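Wer in Stuncombe ein Buch ausleihen will, braucht seit August eine App. Der Tresen ist weg, die Karteikarten sind weg, und die Bibliothek hat an vier Nachmittagen in der Woche geöffnet, an denen kein Personal da ist. Die Stadt nennt das ein modernes Angebot. Ich halte es für eine Kürzung.

Gespart werden damit 40 Wochenstunden. Das ist eine Stelle, und sie gehörte Rehema Makokha. Sie wusste, welcher Krimi der dritte Band einer Reihe ist und wo der zweite steht. Eine Suchmaske weiß das auch, wenn man den Titel richtig schreibt. Viele Leute, die in eine Bibliothek gehen, kennen den Titel nicht.
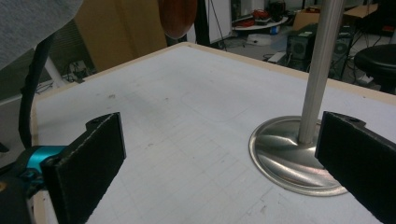
Das Gegenargument lautet, die Öffnungszeiten seien jetzt länger. Das stimmt. Für Berufstätige ist es ein Gewinn, und ich nutze die Zeit nach 18 Uhr selbst. Meine Nachbarin Kanini Owino hat aber kein Smartphone und will keines. Sie hat ihren Ausweis zurückgegeben, nach 11 Jahren.

Die Verwaltung sollte sagen, was sie tut. Wenn das Geld fehlt, kann man darüber streiten, ob es woanders fehlen darf. Ich wäre für zwei Vormittage mit Personal und würde dafür eine höhere Jahresgebühr zahlen. Der Antrag dazu liegt im Rathaus aus, 500 Unterschriften sind nötig.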